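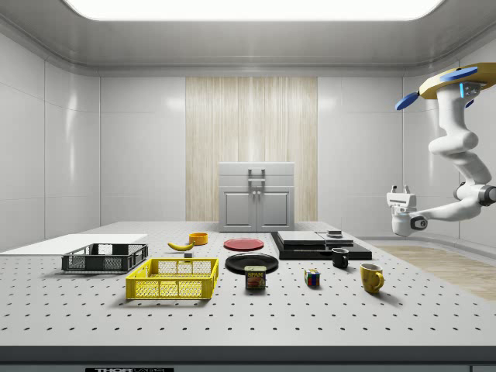
천장 거치형 팔, 시뮬에서 컵 집기 질문

글쓴이: lisitz_garage
작성일: 6/6/24

공방에 팔을 달기 전에 시뮬부터 맞추는 중입니다. 타공판 상판에 팔은 위에서 내려오는 구조고, 물건은 머그, 큐브, 접시, 스팸 캔 정도 올려놨습니다. 큐브는 잘 집는데 노란 머그에서 자꾸 실패합니다. 100번 돌려서 9번 성공. 손잡이를 잡는 게 맞을까요, 테두리를 잡는 게 맞을까요?

senyo_a
테두리요. 손잡이는 각도가 조금만 틀어져도 컵이 돌아갑니다.

Cirnex
저는 반대입니다. 테두리를 잡으면 들 때는 편한데 크레이트에 넣을 때 손가락이 벽에 걸립니다. 손목 카메라 시점은 확인해 보셨나요?

lisitz_garage
네, 손목 쪽도 같이 저장하고 있습니다.

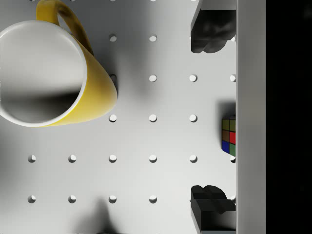 마찰계수는 기본값 그대로고 손가락 충돌 모델만 단순화했습니다. 접근 높이는 3cm씩 바꿔 봤는데 차이가 없었습니다.

fuseini77
충돌 모델이 의심되네요. 머그 쪽을 볼록 껍질 하나로 잡으면 안쪽이 막힌 걸로 계산돼서 테두리는 절대 못 잡습니다. 분할해 보세요.

Cirnex
그건 동의합니다. 그래도 손잡이 쪽이 낫다는 생각은 그대로예요.

senyo_a
크레이트가 얕으면 안 걸려요. 해 보고 하는 말입니다.

lisitz_garage
fuseini77님 말씀대로 볼록 껍질 하나였습니다. 분할해서 밤에 다시 돌려 보고 손잡이, 테두리 결과 둘 다 올리겠습니다.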